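Workplace Studies, Unit 7
Course handout: The desk in the shared office
Prepared by Kristýna Kratochvíl for the evening group

Read this before the session, not during it. The reading by Zsolt Gál is short and you can get through it on the bus. Bring your own desk sketch from Unit 6, even if you were unhappy with it.

7.1 What this unit is about

Last time we dealt with the room as a whole: doors, walkways, windows, who gets the radiator. Now we come down to the single desk. I want you to be suspicious of almost everything written on the subject, including parts of this handout. A great deal of desk advice comes from people who sell desks, and a great deal of the rest comes from people who have read what the sellers wrote.

The usual claims go like this. A clear desk makes for clear thinking. A screen between two desks makes for privacy. Cable slots make for tidy cables. Each has a grain of truth in it and each has been stretched until you can see through it. Our job is to ask what was measured, who measured it, and whether anyone went back a year later.

7.2 The clear desk

Start with the policy most of you will have lived under at some point. Everything off the surface by the end of the day, bare desk in the morning. Reasons given: cleaning, security of papers, desk sharing. The first is fair. Cleaners can wipe an empty surface faster than a full one, and I have no quarrel with that. The second depends on having papers that matter and a cupboard that locks. The third is the real reason in most offices, and it tends to be mentioned last.

What about the claim that people work better at a bare desk? Gál's study of the Skellard office is often quoted in support. Go back to the text. He asked 62 people how they felt about their desks before and after a clear-desk rule came in. He did not look at their work. He asked them about it, while their managers were keen on the rule. Of the 62, 28 said they felt more in control. That is fewer than half, and it is a feeling. Gál is careful on this point in his own last section, which the people who quote him seem not to have reached.

Note also what the rule left out. At Skellard, the things that counted as clutter were papers, mugs and personal items. Chargers, power strips and leads did not count, as they were office equipment. So a desk could pass the evening check with half its surface under cable. Keep this in mind when you get to 7.4.

7.3 Dividers

Fabric screens between facing desks are sold on two promises, sound and sight. Take them separately.

Sound first. A fabric-covered panel can soak up some sound, depending on what is inside it and how thick it is. But speech goes over a low screen quite happily, and in an open room it also comes back off the ceiling. When you are told that a screen "reduces noise," ask: measured where? With the screen against the source, or at the ear of the person two desks away? A figure for the material is one thing and a figure for the room is another. The Bárány catalog, which we will pass around, gives only the first kind.

Sight is a better argument. A screen stops you catching the eye of the person opposite every time you look up, and most people I have talked to say they like that. It also gives the desk a back. Things stop rolling off the far side. I would put that above any sound claim, and it never appears in the brochure.

There is a cost, though. The back edge of a desk with a screen on it is hard to reach from the other side. Anything that slips down behind is found on moving day. And where two panels meet there is a seam, which is where people will try to feed a lead through to borrow a neighbor's socket.

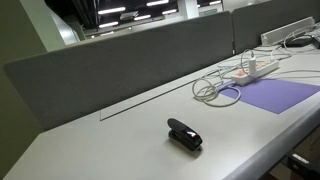 A second cost is light. A dark panel next to a pale desktop pulls the eye back and forth, and in a room with windows on one side only, the people on the wrong side of the screen get less of the daylight. Sollia made a point of this when they refitted their offices and went for lower panels. Whether anyone was happier for it I can't tell you. They reported the result in a newsletter, as a quotation from the office manager, and that is all there is.

Exercise for pairs. One of you argues for keeping the screens, the other for taking them out. You may not use the words "collaboration" or "focus." If you need either word, say what the people at the desk would be doing that they are not doing now.

7.4 Power and cable

I have given this the longest slot in the session and it still runs over every term.

The standard answer to desk cable is a slot or channel cut through the top near the back, with a tray slung underneath. On a drawing it works very well. The lead goes from the machine, down the slot, into the tray, along to the wall. In use, three questions decide whether anyone bothers.

Is the socket above or below the desktop? If it is below, you have to get on your knees to plug in a phone. People will do that once. After that they bring a power strip up onto the surface and leave it there, and from that moment the slot is decoration.

Will the plug fit through? Slots are cut for cable. Plugs are much fatter than cable, and plug-in chargers are fatter still. Measure the opening at your own workplace before the session if you can, and then measure the biggest charger you own.

How long is the lead? Makers supply one length for everyone. On most desks there is far too much of it, and the extra has to sit somewhere. A tray can hold it. If the tray is full, or nobody fitted one, it stays on top in loops.

Now, you will read that messy cable is a matter of habit, and that staff can be trained out of it. I doubt this very much. The Skustthorpe office ran a tidy-desk month one November, with reminders, clips and a prize. They had 80 desks on the floor. At the end of the month 63 were marked tidy, and the building's own newsletter called it a success. I asked what the number had been at the start of the month. It had not been taken. I asked what the number was in the spring. It had not been taken then either. So we have one count, done by the people who ran the scheme, on the day the prize was given out. Please do not cite it as evidence of anything in your essays. Somebody does every year.

My own view, for what it is worth, is that cable follows sockets. Put a socket where the hand is and the cable will be short. Put it under the desk at the back and you will get a strip on top with everything plugged into it, and no poster will change that. But I hold this view from looking at a lot of desks, which is the same kind of evidence I have been complaining about, so treat it with the same care.

A word on safety, which is dull and has to be said. Do not plug one power strip into another. Do not bury a strip under papers or cloth. Chargers that fill the strip and block the next outlet lead people to add a second strip, so look out for that when you do your survey.

7.5 Small tools

Staplers, tape, scissors, hole punches. The textbook places these in a "secondary reach zone," a curve on the desktop that your hand gets to with the arm out. The idea came from work where the same movement is made all day long. For someone who staples twice a week it makes no difference which zone the stapler is in, provided it can be found. I have yet to see a study that tests reach zones on ordinary office desks with ordinary amounts of stapling. If you find one, send it to me.

What does matter in a shared room is whether each desk has its own or the room has one. One shared stapler means walking, and it means the stapler is always at the last desk that used it. One each means a lot of staplers, most of them idle, some of them empty. Neither is a disaster. Find out which your workplace does and whether anybody chose it.

Mats belong here too. A mat marks out a work area and saves the surface from scratches, or it becomes the place where things get put down. Ask the person at the desk which. Don't decide it for them from the doorway.

7.6 Survey task

Pick one desk that is not your own. Get permission. Visit it at 9 in the morning and again at 4 in the afternoon.

Draw the surface from above, to scale if you can manage it. Mark the sockets, wherever they are, and any slot in the top. Draw each lead from end to end, including the part that goes out of sight (crawl if you must). Mark every object that was in a different place on your second visit.

Then write one page. Say what you saw and keep it apart from what you think it means. If you use the word "clutter," say whose word it is. I will take marks off for general statements on productivity with nothing behind them, and I take off more for those with a percentage in them.

Bring two copies, one for me and one for your partner to argue with.

Reading for Unit 8: Gál, second chapter, and the Bárány catalog pages on seating. Read the footnotes in the first and the small print in the second.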